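Notes on the rent thing, before I forget it all

24 May 2025
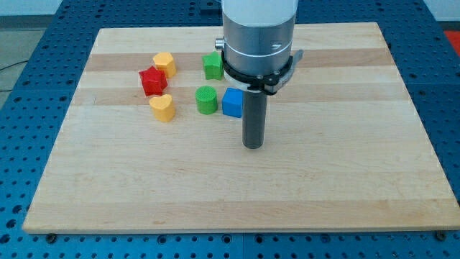 Back from the housing economics talk at the Gresholm annex and my handwriting is already useless, so typing this up fast. Train was late, tea is cold, going anyway.

Main claim: when a city puts a ceiling on rents, the people who gain most are whoever happens to be in the apartment that week. Not new. But she had building-level data from Hirberg, 121 buildings, before and after the cap, and you could see people just stop moving. Turnover fell off a cliff in the second year. Kids grown and gone, same three bedrooms. She called it a lock-in effect and put up a chart with far too many colors.

Then the bit I wanted to argue with. She says the missing moves are a cost, full stop. People not taking a better job across town, couples staying together in one lease longer than they'd like (laughs in the room). Fine. But some of those non-moves are people who'd have been pushed out otherwise, and staying put is the whole point for them! You can't put both in the same column. I wrote COLUMN?? in the margin and underlined it twice.

Somebody in the second row asked more or less this, only politer. Answer was that the survey doesn't ask why people stayed. So we don't know. Okay then. Felt like that should have been slide one.

Things I want to keep:

Owners in Hirberg could reset the rent after a renovation over a certain cost. So guess what, a lot of renovations. Kitchens mostly. The average reset was 718 a month on the capped units, in whatever they were before. I didn't catch if that was the new rent or the old one. Check the paper.

Small landlords sold up faster than big ones. Bumo went the other way, the small ones hung on, and she thinks it's the tax on sales. Didn't have time to go into it. Annoying, becuase that was the most interesting sentence of the evening.

Supply. Everyone waits for supply. New building in Hirberg dropped, but it dropped in the places with no cap too, interest rates and so on. She was careful here. I liked her better after this part.

The last third was on vouchers and I faded. Room very warm, no windows open, the man beside me eating something out of foil. Vouchers do better where there's slack in the market and worse where there isn't, landlords just take it. I think I knew that from the Marino report. Should reread the Marino report, I've been quoting it for years off one afternoon's skim.

Walked to the station after and did the sums on my own place. 48 percent of take-home if the June increase goes through as written. Forty-eight! I sat through an hour and a half on the welfare effects of rent caps and the whole time I had the letter folded up in my coat pocket. Makes it hard to be neutral about anyone's chart. I'd like to think I'd have asked the same question with a cheaper apartment. Not sure.

Didn't ask it, anyway. Hand half up, then the moderator took one from the back and that was time.

To do: find the working paper, appendix esp. Reply to the landlord before the end of the month, politely, and ask wich clause they mean. Look up how Bumo taxes sales. Return the library book, 23 days over.

Also must stop writing on the backs of receipts. One of tonight's pages is a receipt for onions and I've lost the top line of the regression table to it.

Bed. More on vouchers tomorrow if I can read what I put.

Comments

plainledger: The Bumo thing is the tax, yes, but also inheritance. Lots of those small landlords are two siblings who can't agree to sell.

thirdfloorback: Ask for the clause in writing. Mine had the wrong one and they dropped it after one letter.

oatfield: Was this recorded anywhere? Couldn't get off work in time.

plainledger: @oatfield I think they only put up the slides.

Get new entries by email. Enter your address and press subscribe. You can unsubscribe whenever you like.

Contact | Copyright remains with the author | Back to top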